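Bendis bench set – desktop teardown, data card

v4, February 6, 2021. Still rough, fix as you go.

What it is: wrist camera clips from the Bendis refurb bench, where old desktops get opened up and stripped for parts. 200 clips, 8 case models. Recorded so Clalis can train the arm and so the floor crew can see what they are being asked to work next to.
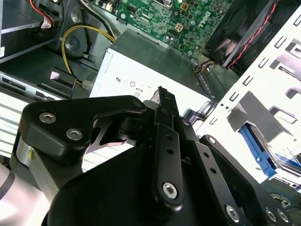 Why we bothered. Before the arm, one tech did a whole tower alone, start to finish. Now the job is split – the person opens the case and deals with connectors, the arm is meant to take lifts and carries. Less wrist strain, say the day crew. More waiting too. Both go in the notes column, please dont delete the complaints.

Tasks covered: drive pull, cable clear, fan out, power supply out. Drive pull has the most clips. Carriers with a plastic handle are labeled seperately from bare drives.

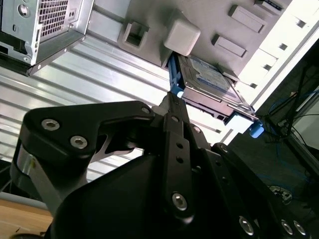
Drive pull: 3.5-inch hard disk in its black carrier, held at the gripper.

Labels: task, case model, part, hand present yes/no, who stopped the run (person or arm). Pay is not tied to any of this, that was agreed with the crew in September and has to stay that way. No speed ranking of techs from these clips.

Shared work is its own split, 40 clips. Use it for handover timing only. Hands are in view, so no posting outside Plindeo without asking the bench first.

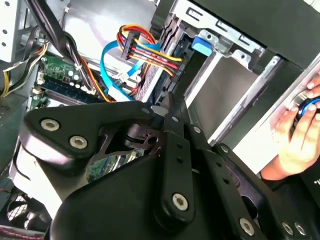

Shared split: hand and gripper inside the same open case, power and SATA cables still in view.

Known problems: blur on fast moves, glare off bare metal, gripper covers a lot of the part. Laptops not included.

Access requests go to the Vasylenko site desk.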